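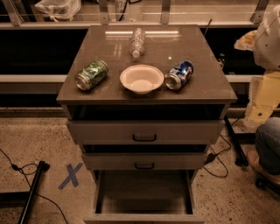 # Gatham open day, July 29, 2025

I went to Gatham because the flyer from Kulorine promised "a break room that clears itself." I run the night cleaning crew at Değirmenci, and my boss wants to know if we should be asking for a quote.

The test job is small: crushed cans, a plastic bottle, a bowl, a cabinet with drawers. Trash one way, dishes another. Any of my crew does it in passing, on the way to something else.

The talk gave us numbers. They say they have recorded 2,000 tries at this kind of clearing, and that one run now takes 109 seconds. I asked how many of those tries a person had to step into. The answer was that it depends how you define stepping in. I wrote that down.

What I wanted to hear about was Lutamcombe, where a trial is supposed to start in October across almost 30 break rooms. Who empties the robot's bin? Who wipes the table afterward, when soda has run under a can? The slide said "staff move to higher-value tasks." I asked for one such task and got "oversight." As far as I could tell, that means watching an arm pick up a bottle, at the same hourly rate, with fewer people on the shift.

To be fair, the engineers were polite and didn't oversell it. The sales side did that. Coffee was good, parking was bad.

I'm telling my boss to wait for the Lutamcombe results, and to ask the cleaners there before he asks anyone else.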